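Bellorau Kolley Upholstered Bed

Item 744
Tall tufted headboard, light brown fabric
Sold as bed only. Mattress, duvet, throw and pillows are separate.

What we think of it

We resisted stocking this one. Every supplier has a square-tufted headboard on the books at the moment, and most of them look fine for a season and then start to sag between the panels. Bellorau sent the Kolley with a brochure promising "hotel sleep at home", a phrase we have read on beds we wouldn't put in a shed. So we set one up and used it the way people use a bed when they aren't selling one: sitting against it to read, sorting the wash on it, throwing coats on it.

It held up better than we expected. The panels are firm and the headboard is tall enough to lean on without the top digging into your neck. It doesn't make anyone sleep better. That is the mattress's job.

Headboard

The grid of quilted squares is the reason to buy it or to skip it. If you like a plain board, look at the Likeo, which costs less and has fewer seams to collect dust. The Kolley will need a soft brush run along the grooves every so often. Bellorau calls the fabric "easy care". We would call it average. A dribble of coffee came out with a damp cloth, and a smear of hand cream took two tries and left a faint edge you can find if you know where to look.

The light brown is warmer than it looks on the website, more toast than sand. Ask for a swatch before you order. They're free and we would much rather mail a swatch than collect a bed.

Frame and assembly

The instructions say one person can do it. Get a second person for the headboard, which is awkward and top-heavy until the bolts are in. There are 3 sizes: full, queen and king. The slats come in a roll and sit in plastic cups, and those cups are the cheapest part of the whole bed. Spares are available from us.

Check the bolts again after 30 nights. Ours had loosened a little on the left side and gave a small creak, gone after a quarter turn.

Bedding

Bellorau would like you to buy the full set. You don't have to. A plain white duvet works, and a cream throw across the foot is worth having if you fold laundry on the bed, because the throw goes in the wash a lot more easily than the duvet does. Three pillows in beige, cream and gray-and-white are plenty against a board this size. The Michalík woven throw is nice but overpriced for something you are going to drop socks on. 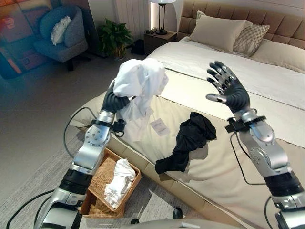 Kolley headboard with white duvet, cream throw and mixed pillows. Clothes not included.

Delivery and returns

Delivered in two cartons to the front door. Carrying it upstairs is $100 extra, and we think that's steep, but the carrier sets the price. Returns within 30 days, unassembled and in the original cartons, so keep the cardboard until you're sure.

Warranty covers the frame and the slats. It does not cover fabric wear, fading or pets. Read that line twice if you have a cat.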